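**Cunon Handgreifer, Grundpaket**
Irmont Gerätebau · Preisstand 21.07.2024

Wer einem Roboter das Wäschefalten beibringen möchte, kauft erfahrungsgemäß zuerst den Roboter. Er steht dann in der Ecke, gut versichert und völlig ratlos vor einem T-Shirt. Der Cunon ist für die Phase davor gedacht: Ein Mensch führt den Greifer mit der Hand, greift, zieht, legt ab, und die Aufnahmen gehen später ins Training. Er kostet einen Bruchteil des Arms, den Sie vermutlich trotzdem noch beantragen werden.
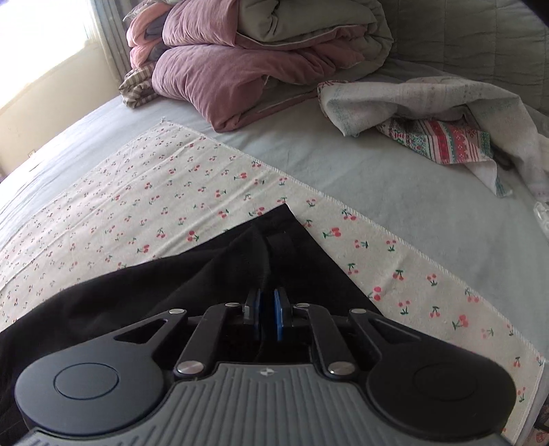

Blaue Fingerpads am schwarzen Stoff, darunter das Tuch mit den Kirschen.

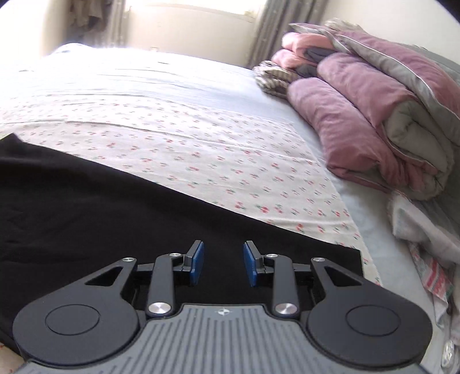
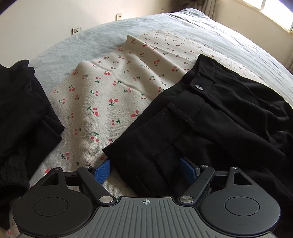

Dunkle Textilien auf einem Bett gehören zu den undankbaren Aufgaben. Falten verschwinden im Schwarz, die Unterlage gibt nach, und ein Saum ist selten dort, wo man ihn in der Aufgabenbeschreibung vermutet hat. Für die Anschaffung heißt das: Planen Sie Ihren Bedarf nach dem Material, das Sie tatsächlich bearbeiten wollen. Mit Holzwürfeln kommt fast jeder Greifer gut zurecht, und fast jedes Budget auch.

## Was im Grundpaket steckt

- Handgreifer mit geripptem Griffstück und Parallelbacken
- zwei Paar Fingerpads, blau
- Kamerahalter, montiert und ausgerichtet
- Transportkoffer mit Einlage
- Lizenz für die Aufnahmesoftware Arancibia, ein Arbeitsplatz
- gedruckte Kurzanleitung (wird selten gelesen, liegt aber bei)

Die Kamera selbst ist im Preis nicht enthalten. Wir erwähnen das so früh, weil es sonst am Tag der Lieferung jemand anderes erwähnt, und zwar lauter.

## Eckdaten

| | |
|---|---|
| Preis Grundpaket | 3.731 Euro, netto |
| Gewicht ohne Kamera | 582 g |
| Lieferzeit | etwa 15 Werktage |
| Antrieb | keiner, die Hand |
| Datenformat | über Arancibia, offen dokumentiert |
| Rückgabe | ungebraucht und im Koffer |

Das Gewicht klingt harmlos. Nach einem Vormittag mit ausgestrecktem Arm über einer Matratze klingt es anders. Wenn mehrere Personen aufnehmen sollen, ist ein zweites Gerät oft sinnvoller als eine längere Schicht, und billiger als die Diskussion darüber ist es meistens auch.

## Was gern im Antrag fehlt

**Kamera und Speicherkarten.** Nehmen Sie mehr Karten, als Sie für vernünftig halten. Sie sind klein, sie sind schwarz, und sie landen in Bettritzen.

**Fingerpads.** Sie sind Verschleißteile. An Jersey und Bettwäsche halten sie lange, an Reißverschlüssen und Hosenknöpfen weniger. Wer im März bestellt und bis zum Jahresende aufnehmen will, setzt den Ersatz gleich mit auf die Liste. Nachträglich bewilligte Kleinteile durchlaufen in vielen Häusern dieselben Stationen wie ein Gebäudeflügel.

**Textilien.** Das kleinste Konto und das meistvergessene. Sie brauchen helle und dunkle Stoffe, glatte und gemusterte, dehnbare und steife. Die private Schublade tut es für den Anfang, allerdings wollen die Besitzer ihre Sachen irgendwann zurück. Sprechen Sie vorher mit der Buchhaltung ab, unter welcher Kostenart Hosen laufen. Wir haben darauf schon sehr verschiedene Antworten gehört.

**Arbeitszeit.** Der größte Posten, und er steht auf keiner unserer Rechnungen. Aufnehmen geht schnell, Sichten geht langsam. Dazwischen muss jemand das frisch gefaltete Hemd wieder in den Zustand bringen, in dem es vorher war, und zwar jedes Mal ein bisschen anders.

**Datenträger und Sicherung.** Rechnen Sie mit dem Doppelten Ihrer Schätzung. Falls Sie keine Schätzung haben, machen Sie einen Probetag und nehmen dessen Datenmenge als Grundlage.

## Miete oder Kauf

Für Vorversuche vermieten wir den Cunon monatsweise. Die Miete wird beim späteren Kauf angerechnet, sofern Sie dasselbe Gerät behalten. Mietgeräte haben Kratzer am Gehäuse. Die Pads tauschen wir vor jedem Versand aus, die Kratzer nicht.

Der Kauf lohnt sich, sobald regelmäßig aufgenommen wird oder mehrere Räume beteiligt sind. Wechselnde Wohnungen, verschiedene Betten und unterschiedliches Fensterlicht machen den Datensatz brauchbarer, den Terminkalender dagegen gar nicht. Für solche Vorhaben gibt es das Paket **Stundside**: Greifer, Ersatzpads, Kartenetui und ein Koffer, der in ein normales Gepäckfach passt. Preis auf Anfrage, also so, wie man es von Koffern dieser Art leider kennt.

## Passt er an unseren Arm?

Der Handgreifer selbst kommt nicht an den Roboter. Dafür bieten wir eine motorisierte Ausführung mit gleicher Backengeometrie und denselben Pads an, damit Aufnahme und Ausführung zusammenpassen. Flansch und Steuerung hängen vom Arm ab. Schicken Sie uns bitte die genaue Typenbezeichnung vom Schild. „Der weiße“ reicht uns nicht, auch mit Foto.

Die motorisierte Ausführung müssen Sie nicht gleichzeitig bestellen. Viele Teams sammeln zuerst, trainieren ein erstes Modell und entscheiden danach, welcher Arm überhaupt in Frage kommt. Die Reihenfolge ist für uns als Verkäufer weniger erfreulich, für Ihren Haushalt aber die bessere.

## Pflege und Gewährleistung

Flusen an den Gelenken mit einem trockenen Pinsel entfernen. Kein Öl, auch kein gutes. Die Pads mit einem feuchten Tuch abwischen und vor der nächsten Aufnahme trocknen lassen. Gelenkspiel prüfen wir auf Wunsch einmal im Jahr, der Versand zu uns geht dabei auf Ihre Kosten, der zurück auf unsere.

Die Gewährleistung umfasst Gehäuse, Gestänge und Kamerahalter. Ausgenommen sind Pads, Sturzschäden und alles, was mit in der Waschmaschine war.

## Bestellen

Schriftlich, mit Liefer- und Rechnungsadresse, gewünschter Stückzahl und dem Kameramodell, für das der Halter ausgerichtet werden soll. Angebote für Förderanträge stellen wir mit längerer Bindefrist aus, bitte in der Anfrage vermerken. Einzelne Positionen weisen wir gern getrennt aus, falls Ihr Fördergeber zwischen Gerät, Zubehör und Software unterscheidet.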